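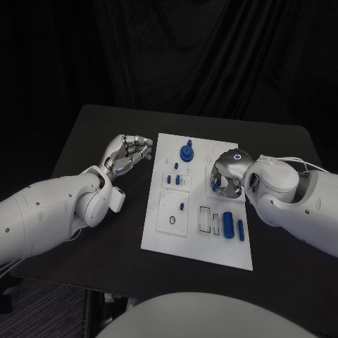 2 min read

My mother-in-law asked me over the holidays when she could buy a robot to fold the towels, and I gave her such a rambling answer that I promised to write it down properly, so here goes (sorry, Jiahui Guo, this is your fault!).

I spent a good part of last year reading up on hands. Arms have been strong and steady for ages, but a hand with real fingers still has a hard time with the sort of thing you do while talking on the phone. That's why people practice on boards like this one, with blue pegs and cylinders, a knob shaped like a gear, a rubber ring, and a couple of slots outlined in black. Every bit of it stands in for some dull little job at a workbench, or for the drawer in my kitchen where the batteries live.

And I do love watching a metal hand curl itself around a small blue part! It's a lovely thing. But then I think about my towels, which are floppy and never in the same place twice, and I get less hopeful. A peg at least keeps its shape.

My guess is that the shop floor gets there first, probably with one boring task done 207 times a shift, and that the laundry comes a long while after. I told her to keep her old basket. She wants a second opinion, so in March I'm taking her to the Bralier open house, and I'll report back on what she says to the engineers.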